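Plilta (software)

Plilta is a navigation software package for small wheeled robots that travel on sidewalks and cross city streets. It covers perception, local planning and low-level motion control, and is used mostly for research on delivery and inspection robots. Plilta is developed together with Irkari, a simulator that supplies rendered camera views and vehicle physics, and most work on the package is done in simulation before any code is loaded onto a robot.

Overview

Plilta takes camera images, wheel odometry and a coarse street map as input and produces speed and steering commands. It does not need a detailed prior map of the sidewalk. The street map gives only the order of blocks and crossings on a route, and everything finer than that is worked out from the cameras as the robot moves.

The package is split into separate processes that exchange messages. A user can replace one process, such as the local planner, and leave the others as they are. Settings are kept in a single text file per robot.

Perception

The perception process labels each pixel as walkable ground, road, crossing, obstacle or background. Crossings are treated as their own class, so that the planner can apply different rules on them. At a typical corner in Irkari, the labeler has to separate painted stripes from the plain asphalt between them and then join the two into one crossing region.

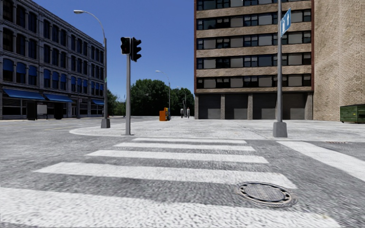 Stripe grouping is done in a ground-plane projection, where the stripes have nearly equal width and spacing. A crossing is accepted when enough parallel stripes are found and a curb edge lies beyond them. Markings that run in another direction are grouped separately, which lets the software keep two crossings at the same intersection apart. Manhole covers and drain grates are labeled as road surface, but a height check is run on them before the planner is allowed to route a wheel over one.

Signal heads are handled by a second, smaller model. If no lit lamp can be found, the signal state is reported as unknown and the planner waits for an operator or for a configured timeout.

Planning and control

The planner, named Naqvi in the source code, works on a rolling cost grid centered on the robot. It samples short arcs, removes those that touch an obstacle, and scores the rest by progress, clearance and smoothness. The whole cycle takes almost 70 milliseconds on the reference computer.

Control is handled by a path follower running at 100 Hz. It limits sideways acceleration and slows the robot ahead of curb ramps.

Pavement seams are a known source of error. Dark joints between slabs can look like drop-offs or curb edges, mainly where they run a long way toward the horizon or meet a building shadow. Early releases often steered along such a line as if it were a boundary. Later releases compare each candidate edge across 2 camera positions and drop it if the ground on both sides is level. Wide plazas and passages between buildings are used as regression tests for this filter — they have few curbs, so a false edge is easy to spot in the logs.
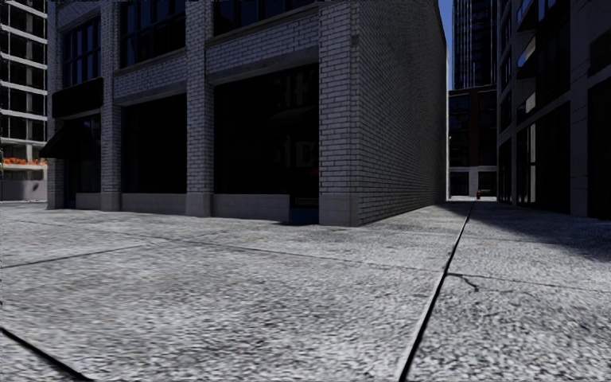

Tooling

Recorded runs are stored and replayed with Hetach, a command-line tool included in the package. Hetach can rerun any one process against saved messages and report where its output differs from the original run. It also steps through a log one planning cycle at a time, with the rejected arcs listed beside the reason each was removed.

Limitations

Plilta does not model stairs, and its handling of loose gravel is poor. Rendered ground textures in Irkari repeat more than real paving does, and labelers trained only on them tend to miss patched asphalt.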